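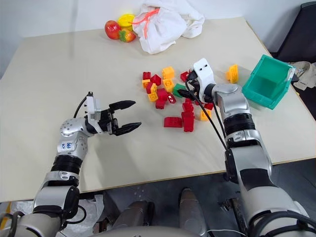 Toy pieces on the table.

How I learn lines for a play (when I'm rubbish at learning lines)

2020-02-06

I got asked again at the weekend how I get a part into my head, and I gave a long rambling answer in a car park, so I thought I'd write it down properly. I've been acting with Preker for a good while now, always amateur, always fitting it in after work, and my memory is not what you'd call naturally sticky. My last part was Fitine in The Dreßler Sisters, who never stops talking. If I can learn her, you can learn yours.

What you need

Your script, printed, single-sided if you can stand the waste. A pencil. A blank postcard or a bit of stiff card. Something that records your voice, which your phone will do perfectly well. A patient friend for later on, but not yet!

Step one: read the whole play first

I know, I know. You want to get the highlighter out and go hunting for your own bits. Please don't. Sit down with a cup of tea and read it from start to finish like a story, including all the scenes you aren't in. Then do it again another day. You'll pick up who wants what from whom, and that's the glue that holds the words in later on. The first time I played a maid I skipped an entire act, and then couldn't for the life of me remember why I came in so cross in the next one.

Step two: chop it into chunks

Go through with the pencil and draw a line wherever the subject changes or somebody comes in or goes out. Ignore the page breaks. Give each chunk a silly name and write it in the margin. Mine for Fitine included "the soup row", "mother's hat" and "lies about the train". When I blank in rehearsal it's nearly always at a join between chunks, and if I can think "hat, then train" I'm usually back in before anyone has looked worried.

A big part can have up to 100 speeches in it and that's a horrible thing to look at all in one go. A chunk is just a chat.

Step three: learn the cue as well as the line

This is the bit I got wrong for years. I'd learn my own speeches beautifully, one after the other, and then stand there like a lemon when I had to say them to a real person. Your line is an answer to something. So lay the card over the page, slide it down until you can see the other person's line, read that out loud, and have a go at yours before you slide any further. Out loud, mind. Muttering doesn't count and neither does doing it in your head on the bus (I've tried to kid myself on both).

Go through a chunk three times like that, then leave it alone and make the dinner. Come back and do it once more before bed. It'll be worse than you expected, and then the next morning it'll be a good deal better.

I keep each session to 20 minutes. After that I'm just making the same mistakes with more confidence.

Step four: get up and move

As soon as a chunk is half in, put the script down and walk about while you say it. If you've already been given your moves, use them, even if the "sofa" is a laundry pile and the "French windows" are the fridge. The words hang on to the moves. I can still do a whole speech from a panto years ago as long as I'm allowed to be pretending to peel potatoes.

If you haven't been given any moves yet, do something dull with your hands, like washing up or folding towels. Just keep it changing from day to day so you don't end up only knowing Act Two at the sink.

Step five: record the other parts

Read everybody else's lines into your phone and leave a silence where yours go. Read them flat. If you act them all out you'll get used to your own version of your husband, and then Sølve Strand turns up and does it completely differently and you're thrown. To get the gap the right length, say your own line silently while it's recording.

Then play it on walks. I mumble my way round the park and I've stopped caring who hears.

Step six: find your patient friend

Now you can hand the script over. Ask them to stop you for every wrong word, even the tiny ones, and to give you only the next word or two when you dry. It's maddening. It also shows up all the places where you've been saying something "near enough", and near enough is how the person opposite you loses their cue.

Siv Viklund, who directed us at Tredau, used to make us run the lines in pairs at double speed with no acting whatsoever, sitting on the floor. If you haven't tried a speed run, do, it's a right laugh and there's nowhere to hide. Wherever you trip, put a pencil dot in the margin. Those dots are your homework.

When a line just won't stay in

Everyone has one. First check you know what it means, and why she says it now and not earlier. If that doesn't help, look at the first letters of the words and see if they make anything daft. Mine once spelled something I can't put on here, and I never forgot it again. Or write the line out by hand, three times, with the cue above it.

When to put the book down

Earlier than you want to. We go on in June this year and I'm aiming to be off the book well before the set goes up, because holding a script and a tray together is beyond me. You'll be dreadful at the first rehearsal without it. Say "line" in a clear voice when you need one, don't apologise, and carry on with the scene.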